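Linen folders wanted -- Pruston, April start

Fistmont Laundry Hire 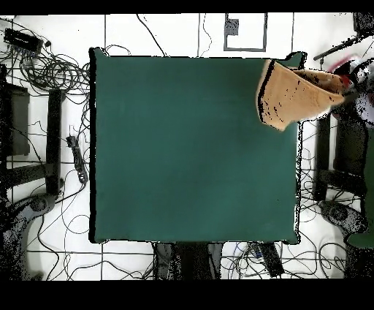
Tan cloth on one of the green-topped tables.

We need 5 people for the folding room, Brurkau Road end. Tablecloths mostly, some napkins, aprons when the hotels send them. Almost 2000 peices a week in the busy spell.

Shifts 7 till noon, standing. Square folds, seams inside, stack by colour. Full training on the first morning -- no experience needed but tidy hands a must. Flat shoes please, no rings.

Paid weekly. Tea provided, bring own lunch. Bus 40 stops outside.

To apply ring the office or leave your name at the Deák Street counter, mornings best. Say wich days you can't do.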